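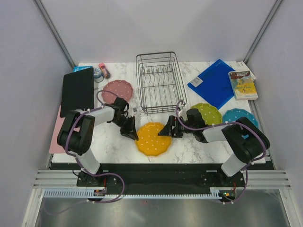
4. Buenas prácticas de preparación y uso: célula Kitik de dos brazos

Anterior | Índice | Siguiente | Descargas | Contacto

Esta sección se aplica a las tareas con vajilla: coger un plato de la mesa, pasarlo de un brazo al otro si hace falta y dejarlo en el escurridor. Las normas de instalación eléctrica y de anclaje están en la sección 2. Lo que sigue es obligatorio en el laboratorio de Mansilla y recomendado en las demás sedes.

4.1 Antes de dar tensión a los brazos

1. Compruebe que los dos brazos están en posición de reposo y que las pinzas no tocan ningún objeto.
2. Siga con la vista el cable morado de cada brazo, desde la muñeca hasta la base. El bucle debe quedar holgado en todo el recorrido. Si cuelga por delante de los raíles, verifique que no puede engancharse en el peine guía ni en las placas de circuito.
3. Mueva a mano cada muñeca hasta sus dos topes. El cable no debe tensarse en ninguno.
4. Revise los conectores de las placas situadas junto a cada base. No los manipule con tensión.
5. Localice la parada de emergencia y púlsela una vez. Rearme solo cuando el panel lo confirme.

PRECAUCIÓN — No introduzca las manos entre los dos brazos con los motores activos, aunque estén quietos. Un brazo detenido puede estar esperando una orden.

4.2 Disposición de la mesa

1. Coloque el plato de trabajo en el centro, plano, al alcance de ambas pinzas. En la tarea de referencia es el amarillo de lunares blancos.
2. Sitúe el escurridor centrado al fondo, vacío al comenzar la serie.
3. Deje los platos de otros colores detrás del plato de trabajo, sin apilarlos.
4. Los objetos de fondo (carpeta, libro, envases) pueden permanecer sobre la mesa si así lo indica la ficha de tarea. No los cambie de sitio a mitad de una serie.
5. Retire cualquier objeto que no figure en la ficha.

Nota: un plato con el borde desportillado se aparta aunque la pinza pueda sujetarlo. Las esquirlas rayan la superficie y desgastan los dedos.

4.3 Sujeción de platos de borde ondulado

Los platos de cerámica esmaltada resbalan con facilidad. Para los primeros agarres de cada jornada, limite la velocidad de los brazos al 20 % y siga este orden:

1. Acerque la pinza con los dedos abiertos y deténgala encima del borde.
2. Oriente la punta de un dedo hacia una de las entrantes de la ondulación. Apoyada en una cresta, la punta tiende a deslizarse hacia los lados.
3. Cierre despacio hasta notar contacto en los dos lados. No supere el 40 % de la fuerza nominal con cerámica.
4. Incline el plato sin desplazarlo todavía y observe la imagen de la cámara de muñeca.

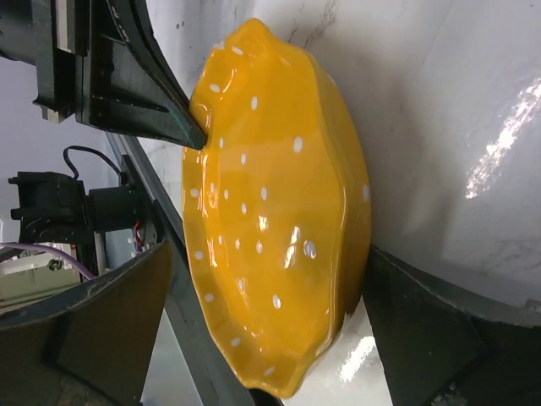
5. Confirme el contacto de los dedos por la forma del borde y no por los brillos. El esmalte y la superficie pulida de la mesa devuelven reflejos que cambian con cada giro de muñeca y pueden ocultar una separación pequeña.
6. Si el plato gira dentro de la pinza, bájelo hasta la mesa, abra y repita desde el paso 1. No corrija en el aire.
7. Cuando el agarre sea estable, suba la velocidad al valor de la ficha.

PRECAUCIÓN — Si un plato cae, pulse la parada antes de recoger nada. Use guantes anticorte. Revise también los raíles delanteros, donde suelen quedar fragmentos.

4.4 Paso de un brazo al otro

El brazo que entrega no abre hasta que el que recibe haya cerrado. Entre ambas órdenes debe haber una espera de 1.000 ms como mínimo; el valor de fábrica de Jaltov es de 2.000 ms y en Mansilla no se ha modificado. Durante la espera ninguno de los dos brazos se desplaza.

Vigile los bucles de cable al cruzar las muñecas. Si un cable pasa por encima del otro brazo, interrumpa la maniobra y vuelva a la posición de reposo por el camino contrario al de ida.

4.5 Registro y limpieza

1. Anote en la hoja de la célula las caídas, los agarres repetidos y las paradas, con la hora.
2. Limpie los dedos de las pinzas con un paño seco al final de cada serie. Nada de disolventes.
3. Cada 2.000 ciclos, compruebe el desgaste de las puntas y sustitúyalas por parejas.
4. Deje los brazos en reposo y corte la tensión antes de retirar la vajilla.

Los cambios en los límites de fuerza o en la espera de entrega los autoriza Clotilde Huet por escrito. La sede de Andesthorpe trabaja con una ficha distinta para vasos y cubiertos — no la utilice con platos. Los límites de esta sección se revisan cada febrero.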